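Progress report to the Besson Fund
Evening prayer and Bible study program, Gralholm Chapel
Aug 26, 2025

The grant has now paid for two terms of the Gralholm program. We opened with a small group that met for prayer before work, and 27 people are now enrolled. Most come from Plutlow and the farms past it.

We finished the Psalms and went on to Acts. Attendance dipped during harvest and recovered after it. The reading guide is in its second printing, and we have given out 292 copies, including a box sent to the church in Pisel.

Eleven members have asked for baptism. Younes Slaoui is meeting with them in pairs and expects to finish by December.

Spending is on budget except for heating, which ran over. We moved the difference from travel. 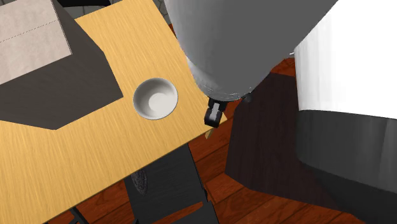
The Lord's Supper study begins next term and will use four passages, starting with 1 Corinthians 11. Leaders asked for a plain setting at each session, with no cloth or silver. A small white bowl on a bare wooden table is the kind of thing they mean. No new money is requested for this.

Still open: a second leader for the Plutlow group, and the lease on the side room.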